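Bench Arm Safety Checklist, With My Comments
Tuesday shop notes, 3/26/19

A few people on the build list asked for the checklist I run before I let the Plovlow arm move under its own power, so I've typed it up with the comments left in. It started as a half sheet of paper taped inside the cabinet door and it has grown. I do the simulated setup first and the real bench second, and if anything on the sim half fails I don't even turn the power supply on.

My build is the Plovlow kit with the long upper link, printed fingers, and a Pavliuk controller board. Yours will be different, so change the numbers!

PART 1: THE MODEL

1. Base is sitting on the table, all the way around. OK.
Comment: I once had the base sunk into the tabletop by a hair in the model, and every height I taught after that was wrong by the same hair. Zoom in and look at the seam.

2. Table dimensions match the real bench. OK.
Comment: Re-measured in March after I swapped the top. Old file is deleted, I hope.

3. Objects load clear of the base and clear of each other. OK.
Comment: I use dice because they're small and cheap and you can tell straight away if one got turned over. Black one starts on the board, the other two go off it.

4. Fingers open at start. OK.
Comment: If they load closed, the first move down is a poke. Fix the start pose, don't fix it in the routine.

5. Views all load, and they agree about where things are. OK.
Comment: Room view, the two low ones along the table, and the one looking down past the fingers. I save a set with every run.
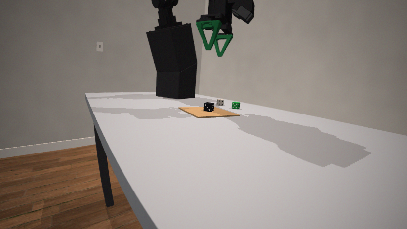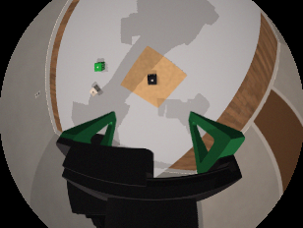
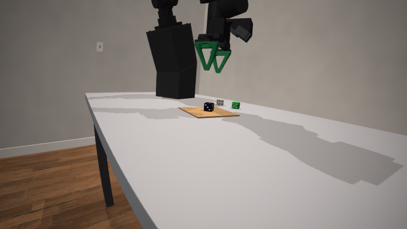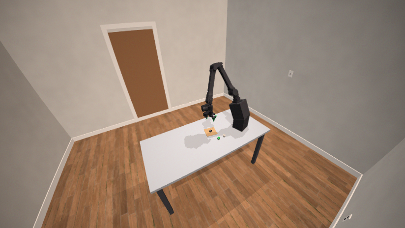

6. Joint limits on in the sim, same values as the controller. FIXED.
Comment: They did not match. The elbow was set to 94 degrees on the Pavliuk board and something much more generous in the model, left over from when I was just playing around. So the sim was happily passing moves the real arm would have refused halfway through – and halfway through is a bad place to stop when you're carrying something. Both say 94 now.

7. Full routine run at normal speed with contact warnings turned on. OK.
Comment: 11 runs, no warnings. I used to do three and call it good. Then I got a warning on the ninth one day and now I do more. Takes as long as a cup of coffee.

8. Soft floor set above the tabletop. OK.
Comment: This is a height the fingertips may never go below, whatever the routine asks for. Set it in the file AND on the controller.

PART 2: THE REAL BENCH, POWER OFF

9. Base bolts. OK.
Comment: Put a wrench on every one. Looking doesn't count. I draw a paint line across the bolt head and the plate so I can see if one has crept, but I still use the wrench.

10. Table doesn't walk. NEEDS WORK.
Comment: Push the table hard at the end away from the arm. Mine moved a little. I had rubber feet on order from Titholm and they sent the wrong thread, so right now it's on squares of old yoga mat. Works fine for slow moves. I'm not going above slow until the feet are on.

11. Cables. OK.
Comment: Move the arm by hand through the whole range and watch the bundle at the elbow. It should never go tight and it should never hang low enough to catch a finger. One zip tie replaced.

12. Finger screws. OK.
Comment: Printed parts loosen up, especially new ones. Check for white stress lines at the corners while you're down there. If you see one, print another finger. They cost pennies.

13. Stop button reachable from where I really stand. OK.
Comment: Mine was on the wrong side of the bench for two months, and the only way to reach it was across the arm. Please go look at yours.

PART 3: POWER ON

14. Stop button cuts motor power. OK.
Comment: Test it with the arm moving, at low speed, near the top of its reach. Mine drops a little when the power goes, so I know not to have a hand under it. Write down how much yours drops.

15. Supply voltage and current look normal. OK.
Comment: Idle draw was 278 mA, same as last time. If it jumps I go hunting for a joint that's fighting itself.

16. Speed cap on. OK.
Comment: 200 mm per second for the first run of the day, always. I have the Jokier pendant, and it remembers the last speed you used, so read the screen before you press go. I got a good scare from that one!

17. Door shut, dog out. OK.
Comment: She likes the sound the wrist makes.

18. Safety glasses on. OK.
Comment: Yes, for dice. One came out of the fingers sideways once and I found it in the paint tray.

STILL OPEN
Item 10, waiting on the feet. Also I want a proper cover over the supply terminals, which are taped at the moment – that's fine for a week and I've been saying a week for a while now. I'll redo items 9 through 12 after the feet go on, because the arm has to come off the table to fit them.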